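Ternard paired gripper set: setup and care notes

These notes go with the washbasin recordings made at the Joltenden site. They cover the two hand-held grippers, their marker cubes and the counter they are used at. File formats and the loader are in the Grillum readme.

Contents of the set
Two hand-held grippers, left and right
Two printed marker cubes, one per gripper
Spare jaw pads, 4
Box of cube screws, 20 to a box

Before a session

Fit each cube to its own gripper and check that it does not rock. The left and right cubes carry different codes, and swapping them makes the tracks useless without giving any error. Wipe the printed faces with a dry cloth. Do not use alcohol, which lifts the ink at the corners.

Stand at the counter with both grippers held out over the counter and the cubes on top. Keep forearms and sleeves below the cubes. 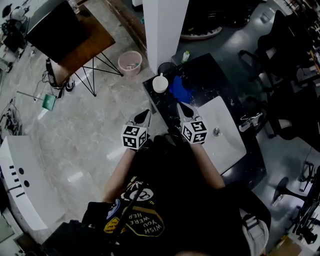 Open and close each gripper fully three times before recording anything. The opening width is calibrated from these strokes. If one side reports a smaller range than the other, clean the slides and repeat. The Morgan script prints both values and stops if they differ by more than 4 per cent.

Room lights stay on for the whole session. Changing them halfway through means starting a new session number.

Care of the jaws

Grit from the basin collects in the slot of the jaw. Brush it out at the end of the day, and wear gloves if cleaning products have been used at the counter. Hold the gripper still while handling anything close to the jaw tip, and keep fingers out of the closing path.
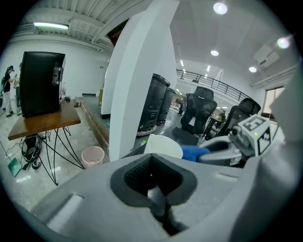 Page last changed: 26 January 2018

Pads are replaced after 14 sessions or when the edge starts to lift, whichever comes first. Press the new pad on for a full minute and leave it overnight. Recalibrate afterwards, even if only one pad was changed.

Known problems

Session 319 has no calibration strokes for the right gripper. Use the values from the session before it.

Cubes printed before May have a slightly soft base and work loose. Tighten by hand only.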